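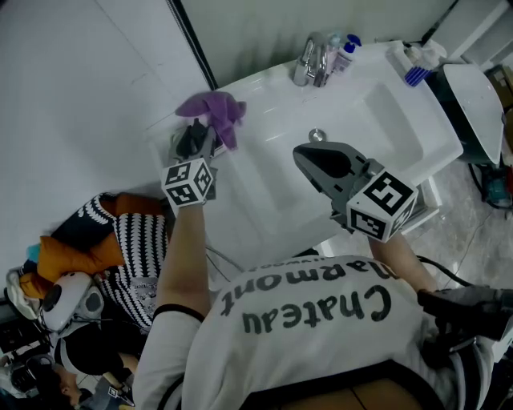
Certificado de bautismo para casarme en otra parroquia

Nos casamos en mayo en la parroquia de Loureiro, pero a mí me bautizaron en Jolville y llevo años sin vivir allí. El párroco me pide la partida de bautismo reciente. ¿Vale la que guardan mis padres, de cuando hice la comunión? ¿Tengo que ir en persona?

Totetti
La antigua no te sirve. Para el expediente matrimonial tiene que estar expedida en los últimos seis meses, con las notas marginales (confirmación, si consta, y que no hay matrimonio anterior). Llama al despacho parroquial y da tu nombre completo, la fecha de nacimiento y los nombres de tus padres. Si tienes el tomo y el folio, mejor – en mi caso era el folio 296 y lo encontraron enseguida. Como cambias de diócesis, pregunta si hay que legalizarla en el obispado.

Clinel
A mí me la mandaron por correo, tardó 2 semanas. Di un donativo de 4 euros.

mar2194
Yo fui en persona y el despacho solo abría por la tarde. Llama antes.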